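Home | Stories | Poems | Authors | Submit | About

The Second Letter

By the time the tea was brought in, the Minister President had already read the letter two times, and he was holding it by one corner, as one holds a wet newspaper.

"Who are the Elders of Seol?" asked Clyde Gallagher. "I mean as persons. Do I know them?"

"You know all of them," said Lesia Yatsenko. "You gave a medal to the chairman."

She had been his secretary since he was a deputy for the river districts, when the whole office was one room above a shoe shop in Remomden. Now the office had a corridor of its own and a man who opened the door. She still brought him the bad papers herself. The good papers he received from other people.

The letter asked him to resign. It was polite and it was short. It said that the roads to the north were not safe after dark, that the teachers had not received their pay since the spring, and that a tired man should let a rested man carry the load. All the elders had signed, and one of them had signed with a green pen.

"Tired," said Gallagher. "Do I look tired?"

Lesia looked at him. He was wearing the same shirt as in the morning, and the morning had started at five.

"You look as usual," she said.

He laughed at this, and then he stopped. From the window he could see the square, where the municipal workers were taking down the platform from the May parade. One of them was sitting on the steps and eating bread. Gallagher watched him for a long time.

"What does the Worier write?"

"That you will go before the summer."

"And the radio?"

"That you will never go."

"Good. Then I have still a choice."

He sent for the party people. They came quickly, because they had been waiting in the corridor, and they spoke one after another. The first said that the elders had been bought. The second said that the elders were too stupid to be bought, and therefore somebody was using them free of charge. The third was young and had studied abroad, and he said that there were 199 seats in the chamber, and that a motion would need more than half, and that the other side did not have it. He had a list. He put it on the desk with great care, and everybody bent over it.

Lesia did not bend. She had typed this list. Beside some of the names she had put a small dot, very light, which could be taken for a fault of the ribbon. These were the people who had telephoned her at home in the evening and asked, in a friendly manner, about the health of the Minister President. She had wanted to speak to him about the dots. But he had never asked her what they meant, and she belonged to a generation of secretaries who wait to be asked.

When the party people were gone, he said, "Write to Seol. Say that I thank them for their concern."

"Only this?"

"Say that the teachers will be paid."

"Will they be paid?"

He turned the letter over and looked at the back side, which was empty.

"Write that it is being examined," he said.

She went to her own room and wrote it. It took her a few minutes. Then she put in a new sheet of paper and sat in front of it with her hands on her knees. In the building opposite, the cleaning women were switching on the lamps floor by floor. She thought about her sister, who was a teacher in Seol, and who had sold her winter coat in April and said on the telephone that it was a warm April anyway.

The second letter she wrote was also short. She knew his way of speaking better than he knew it. She knew that he would never write "I regret", that he would write "I am sorry", and that he liked to put the verb early. "I leave this office today," she wrote. "I am sorry for the roads and for the pay. I was thirty years younger when I began, and I believed that a person could stay the same if he stayed in the same work." She read it through, corrected one comma, and put the sheet under the first one in the leather folder.

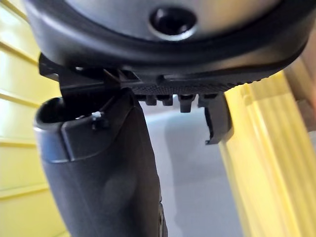
The folder lay on his desk until the evening, under the lamp, and he did not open it. He received the ambassador, and afterward a delegation of millers, who complained for 50 minutes about the price of diesel. Lesia stood by the wall and took notes. She was not listening well. She was thinking of a round black hole with a thin bright edge, four small black teeth hanging in a row under a strip, everything smooth and curved above them and without any face. She thought that power must look so from very near. Then one of the millers asked her how to spell the name of the ambassador, and she told him.

At nine o'clock Gallagher sat down and took out his pen.

He signed the first letter without reading. He lifted it, and there was the second. She saw that his hand had already gone down to sign this one also, and that it stopped a finger above the paper – he had seen the comma, maybe, or the word "sorry."

He read it to the end. Somewhere in the corridor the man who opened the door was coughing.

"This is very like me," he said.

"Yes."

"Who else has seen it?"

"Only you."

He asked how many dots there were. She had not known that he had noticed them, and for a moment she could not speak.

"Enough," she said.

"Since when?"

"Since the winter."

He nodded, as if she had told him the time of a train. He folded the second letter and put it in the inside pocket of his jacket, unsigned, and he gave her the first one for the post. Then he asked if there was a night bus to Seol, and whether it stopped still at the old bridge on the Luser, where one could get soup.

"It stops there," said Lesia. "But the road is not safe after dark."

"So they write," said Gallagher, and he began to look for his coat.

Recent stories

The Man Who Opened the Door
Soup at the Old Bridge
A Deputy from the River Districts
Letters to My Sister, Part Two
The Voting Machine Is Resting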